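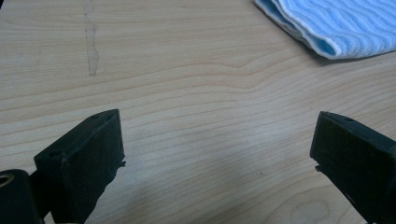
Fig. 2. Light wooden tabletop with fine grain.

4. Applying the Gedance surface oil

Before you start, the tabletop must be clean and fully dry. Keep the room at normal temperature and open one window.

1. Shake the can well, then pour 200 ml of oil into a flat dish.
2. Dip the Soresell pad in the oil and press out the extra.
3. Wipe along the grain, from one end to the other. Do not make circles.
4. Wait 2 hours. Then remove the oil which stays on top with a dry cloth.
5. Sand very lightly with 300 grit paper and repeat steps 2 to 4.

Note: Where the grain bends, follow the general direction of the board - small curves can be ignored.

CAUTION: Cloths with oil can catch fire by themselves. Put them in water in a metal can with a lid.

Do not place hot dishes on the table during the first week. For care after this time, see section 5.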